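Up before 7, gray out, May but still cold enough for the heavy sweater. Coffee, toast, then straight to the workroom. The wall needs doing again this year. I put it off all of April and I'm tired of looking at the little specks on it.

Nele Nolte phoned while I was making a list. She has paint left over from the hallway at Brzozowska and says I can have it if I pick it up myself. Off-white, same as mine or close to it. I said yes.
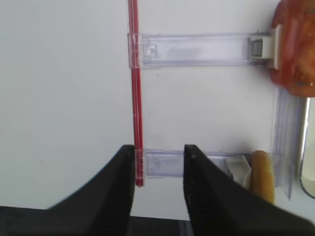 Went through the drawer after lunch. 17 screws that fit nothing, a key I don't know, 5 paper bags folded into each other. Kept the bags. Wrote to Clisari about more of the clear plastic rail and asked what they charge for a short length. They sell it in packs of 50, and I have no use for 50 of anything.

Jenő Szénási came by at four to return the stepladder. He thinks I should wash the wall first and see whether it needs paint at all. He may be right. We had tea and he stayed until six.

Soup for supper. Read a little, back sore. Tomorrow a bucket, warm water and the soft sponge, then I'll call Nele about the paint.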